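The Black Jeans

Rehema Laizer had until noon to clear out of the apartment in Dolstead. The van was coming then, and the man on the phone had said he charged extra for waiting. The kitchen was done. The bathroom was done. She had saved the bedroom for last because it was small and she thought it would be easy.

She had stripped the blankets off the bed and left the white sheet on, so she would have somewhere clean to fold. The shirts went fast. Then she got to the black jeans and spread them out sideways across the mattress, waist to the left, legs to the right.

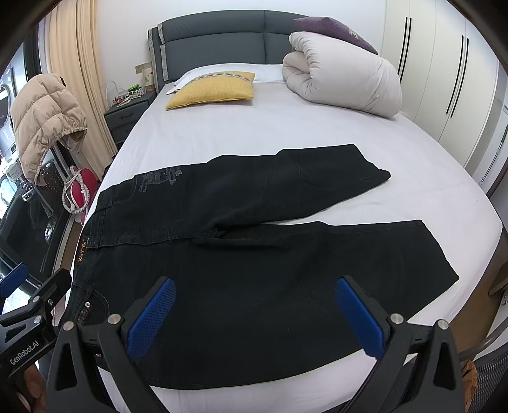 The black jeans on the white sheet.

They had been Beatrice's first. Beatrice Mwakalinga had shared the apartment for 2 years and left in December for a job in Ilier. She took the good frying pan and left the jeans, and when Rehema called to tell her, she said, "Keep them. They were always too long on me."

They were too long on Rehema as well. She wore them anyway, to work and to the market and once to a wedding, with a long blouse over them. The black had faded a little. The gray print had faded more. She had never cared for the print.

Her phone rang on the windowsill. It was her aunt, Mwajuma Nzioka, who was at the new place already, waiting for the man with the keys.

"Are you packed?"

"Nearly."

"What does nearly mean?"

"It means I'm folding pants."

"Put them in a bag and sit on the bag," her aunt said. "Your room here has one shelf. I measured it. It's 64 centimeters."

Rehema said she would manage with one shelf. Her aunt said that Njoroge Odera from downstairs had offered to help carry, and that he had a bad back and she should not let him. Then somebody came to the door at that end and her aunt hung up without saying goodbye.

Rehema went back to the bed. She straightened the legs and pressed the waistband flat with her palm. She thought about the bag for the charity shop, which was in the hall and not full. The jeans could go in there. They would sell for something. She had seen worse on the rail at Minja for more than they were worth new.

She checked the pockets first. Her mother had taught her that. There was a bus ticket in one of them, folded small, from Dolstead to Ilier. It was dated September 4, 2021. She had not been to Ilier that year. It had to be Beatrice's, from the day she went up for the interview and came back and said it had gone badly.

Rehema put the ticket on the windowsill beside the phone.

She turned back to the jeans and laid one leg over the other. 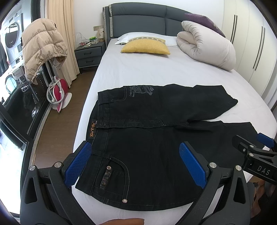 One leg over the other, with the headboard behind.

The headboard was staying. So was the bed. Quang Âu, the landlord, had bought them both for the apartment and had asked her twice to leave them as she found them. She would take the sheet off at the very end and carry it out under her arm.

She folded the jeans in half and then in half again, and they made a thick square that would not lie down. She held it for a minute. Then she opened the suitcase, moved the shirts over, and put the jeans in at the side.

She picked up the phone and wrote to Beatrice. "Found your bus ticket. Do you want it?"

The answer came while she was pulling the sheet off the corners.

"No. Do the jeans still fit?"

"Still too long," Rehema wrote. She put the ticket in her purse and went to see if that was the van.

Contact | © Flument Stories | Back to top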